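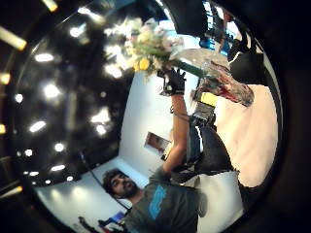

Can you put a compatible drum unit in a laser printer that's still under warranty? In the US, generally you can, and the maker can't void your warranty just for that, though damage the drum itself causes may not be covered.

OK so three people have asked me that since I mentioned my drum swap, so I'm doing a little thread. Printer people, gather round.

First thing, the drum and the toner are separate parts on a lot of printers! I didn't know this for years. I kept buying toner to fix a gray stripe down the left side of every page, and the stripe did not care one bit.

If your marks repeat at the same distance all the way down the page, look at the drum. If the whole page is just getting paler, that's usually toner. Mine had a little dot every few inches, like a very boring treasure map.

I got a Lukow drum this time. Paid 27 dollars with shipping. The Zanance one was cheaper but the listing never said which models it fit, and I've been burned by that before (still have the wrong one in a drawer, if anybody wants it).

Check the model number on the printer AND on the old drum. The letters at the end matter. Mine came in two versions that look the same in the listing photos and one of them will not click in, no matter how politely you push.

Swapping it took me 5 minutes. Power off, let it cool, open the front, slide the whole thing out, press the green lever, pull the toner, put the toner in the new drum. Wipe up any loose toner with a dry cloth. Do NOT use your regular vacuum, the dust is fine enough to go right through it. Ask me about the hallway rug.

Keep the new drum in its bag until you're ready. Strong light is bad for the coating and so are fingerprints, so no setting it on the windowsill while you go find your glasses.

Then reset the counter!! My printer kept saying "replace drum" for a week after I'd replaced the drum. On mine you hold the OK button with the front open, then press the up arrow. Yours may be different, so look in the manual.

Hollis Dvorak asked where the old ones go. The copy shop on Park takes empties and drums at the front counter, and Mernlow has a mail-back label you can print — assuming your printer is printing, ha.

More than 10 test pages so far and no stripe, no dots. I printed a picture of a lemon just because I could.

Somebody also wanted to know about refilling toner at home with the little bottle and funnel. I've done it once, wearing an old raincoat. Will try to write that one up later in May when I find my notes.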